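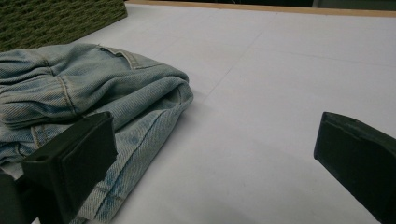
Laundry folding is the task our college robotics club has picked for the spring showcase, and I'm not convinced it was the right pick. I'm in my second year, we have one arm, and most of the group seems to think cloth is a matter of collecting enough demonstrations. We record with the hand-held gripper, so the fingers stay in view the whole way through. Jeans are what worry me. Bunched up like that, with the back pocket on top and one leg looped round, I couldn't tell you where a sensible first grasp is, and I'm a person with two hands. The target is 1000 demos. We have 264. Has anyone here run a cloth project with students and got a result they'd show to a stranger?
— twillseeker

Print this thread | E-mail this thread

naseck_fan wrote:
Yes, tea towels. Took all of the autumn term. I wouldn't go near denim, it's thick, it springs back and the seams catch.

M_Shen wrote:
I help run the club at Metgate (Meifang, some of you know me from the August meet-up). I disagree with naseck_fan. Denim holds its shape when you let go of it, and a thin T-shirt doesn't. Our students got further with jeans than with anything else. What let us down was that everyone started from a different mess. Agree on how the garment gets dropped before you record any more.

naseck_fan wrote:
"Further" meaning what? Did it fold them or not?

M_Shen wrote:
One fold, leg over leg, 5 tries out of 12 on the day. I didn't say it was good.

naseck_fan wrote:
So less than half, from a start you'd already tidied up. That's rather what the OP is worried about.

twillseeker wrote:
It is. If we always lay them out the same way, then the person laying them out has done the hard bit. The judges will ask. I would.

okonkwo_bench wrote:
Judges at a student showcase mostly ask how long it took and whether you built the arm. But I'm with you on the numbers. 1000 is a figure somebody liked the sound of. Train on the 264 now and look at where it goes wrong. Might be the grasp, might be the calibration, in which case another seven hundred demos will teach it nothing.

Also, how much is in shot besides the jeans? I can see something dark green and knobbly in the top corner, knitted or woven. If that sits there in half the recordings and not in the others, I'd want to know about it.

twillseeker wrote:
Fair. I've never checked. Nobody is keeping notes on what's on the table, which I've complained about twice.

yutong.s wrote:
Yutong Shen here, and before anyone asks, yes, same family, and no, I don't agree with her. White table, pale jeans, soft light: fine for a demo, and then they put you under hall lights on a brown trestle and it falls over. We lost a whole morning to that at the Samosow open day. Record some on a horrible surface.

M_Shen wrote:
We lost the morning to a flat battery.

yutong.s wrote:
We lost the first hour to the battery.

twillseeker wrote:
Right. I'll ask for a training run on what we have, and a page of notes on the setup. I still think we should have done block stacking. Will post the failures if I'm allowed to.

naseck_fan wrote:
Post them even if they're dull. The last three cloth threads on here stopped dead the week before the event.

Related threads
Gripper pads: rubber or foam?
Tea towel folding, final write-up
Is 81 demos enough for a drawer?
Borrowing an arm for the showcase

Contact the moderators | Copyright remains with individual posters | Back to top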